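2019-09-07, bench top, Ngubane room

Second coat of the Plusik cleaner wiped on and left 30 minutes. I still don't buy the claim on the can. The small tan patch is all that's on the gray near it, and I'm using it as my reference spot. 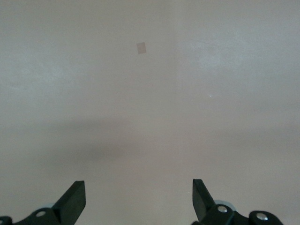
Giang Vi thinks the dull look is just how the top wears, and that a third coat would be money down the drain. Maybe - but then why did Galton sell us 5 cans?

Try plain soap on the left half next. Ask Lutz for the old cleaning sheet, page 2.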